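プロミア暮らしの相談室 > 車・自転車 > 手入れと小修理

樹脂製ホイールキャップの白っぽいくすみと、がたつきについて

投稿者:つちのこ号
2025年1月11日

軽自動車の純正ホイールキャップ(樹脂製、銀色)のことで相談します。タイヤは幅155のスタッドレスで、11月に鉄ホイールごと自分で履き替えました。

困っているのは2点です。

・時速40 kmあたりから、左の後ろでカタカタと小さな音がする。そのキャップを外して走ると鳴らない。
・表面が全体に白っぽくくすんでいて、カーシャンプーで洗っても変わらない。近くで見ると細かい傷のようにも見える。

キャップの裏には針金の輪が付いていて、外周の爪で押さえてあります。爪は目で見た範囲では折れていません。新品を買うほどの車ではないので、直せるなら直して使いたいです。塗装の経験はプラモデル程度、作業場所は室内の机です。車庫はありません。

補足:履き替えのときにホイールナットの締め付けは確認済みです。空気圧も規定値です。

しまなみ工房

音の方から。爪が折れていなくても、針金の輪が伸びていたり、付ける位置がずれていたりすると鳴ります。次の順で見てください。

1. キャップを外す。外周に内張りはがしを差し、少しずつ場所を変えながら浮かせる。マイナスドライバー1本で一気にこじると縁が欠けます。

2. 裏の泥を古歯ブラシと中性洗剤で落とす。爪の根元に砂が詰まっていると輪が奥まで入りません。

3. 台に置いて浮きを見る。平らで硬い台に、おもて面を上にして載せ、縁を順番に指で押します。カーペットの上だと沈んでしまって分かりません。一か所だけ沈むようなら縁が反っています。

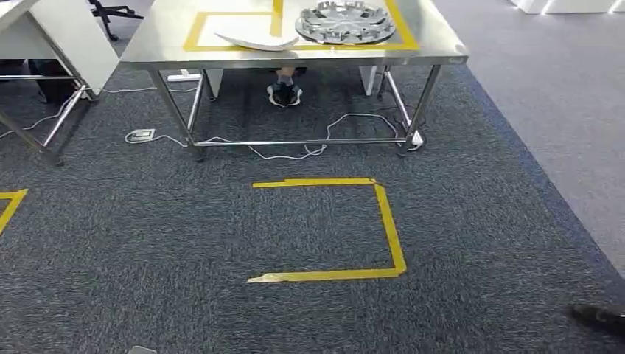
4. 輪を外し、ほかの3枚の輪と重ねて比べる。小さくつぶれている輪は、手で少しずつ広げて形をそろえる。ペンチで曲げると折れ目が付いて、そこから錆びます。

5. 空気バルブの位置を合わせて戻す。キャップの切り欠きと輪の曲がった部分の両方がバルブの所に来るのが正しい位置です。ここがずれている車をよく見ます。

6. 手のひらで対角に叩いてはめる。最後に外周を引っ張り、動かないことを確かめる。

それでも鳴る場合は、左右で付け替えて音が移るかどうかを見てください。音が移ればキャップ側、移らなければホイールのリムの変形か、別の場所の音です。ブレーキ周りの可能性もあるので、その場合は整備工場へ。

結束バンドで固定する人もいますが、空気圧を見るたびに切ることになるので私はしていません。

Jolien Desmet

くすみについて書きます。日本語が変だったらすみません。

白っぽさには2種類あります。クリアーの塗膜が劣化したものと、汚れや水あかが乗っているものです。水をかけて一度つやが戻り、乾くとまた白くなるなら、塗膜の細かい傷か劣化と考えてよいです。水をかけても白いままの所は、剥がれかけか、水あかです。

傷かどうかは光で見ます。明るい窓か電灯に向けて、面をゆっくり傾けます。光の映り込みの輪郭がはっきりしていれば塗膜は生きています。輪郭がぼやけて広がる所は荒れています。目を近づけすぎるとピントが合わないので、少し離した方が見やすいです。暗い色のつやのある物は映り込みが白く出るので、見方の練習になります。
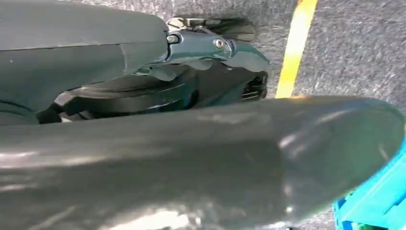 濃いグレーの面に出た白い映り込み(近接)

荒れが浅ければ、樹脂用の細目コンパウンドで磨くだけでかなり変わります。私はオルトマンスの細目を使いましたが、ほかの会社の物でも同じだと思います。布は2枚用意して、磨く方と拭き取る方を分けてください。力は入れません。銀色が布に付いてきたらクリアーがもう無いので、そこで止めます。

クリアーが無くなっている場合は塗り直しです。

・耐水ペーパーの800番で全体を軽くこする
・洗って完全に乾かす
・樹脂用のプライマーを薄く吹く
・ホイール用のシルバーを3回に分けて吹く
・クリアーを吹いて一晩以上置く

室内の机での作業とのことですが、スプレーは屋外でお願いします。においが何日も残りますし、細かい粉が思ったより遠くまで飛びます。冬は缶が冷えて粒が粗くなります。気温の低い日は避けてください。私は23度の日にやって、垂れずに済みました。前に寒い朝に吹いたときは表面が白く曇って、全部やり直しです。

ねぎ味噌

中古で4枚そろいを買った方が早いです。純正なら解体屋にたくさんあります。うちはマルカルホルムの部品市で買いました。傷はありましたが普通に使えています。

あとキャップは無くても走れます。

つちのこ号(投稿者)

皆さんありがとうございます。5番でした。輪の曲がった部分がバルブの反対側に来ていました。合わせ直してからは鳴っていません。

くすみは、水をかけるとつやが戻るので塗膜の傷の方だと思います。家にあったフェルニクスのコンパウンドで1枚だけ磨いてみました。少しはましになりましたが、縁の細い所は布が入りにくいです。綿棒でやっても大丈夫でしょうか。

Jolien Desmet

綿棒で大丈夫です。ただ軸が当たると線傷になるので、割り箸の先に布を巻いた方がやりやすいです。角の所は塗膜が薄いので、回数を少なめにしてください。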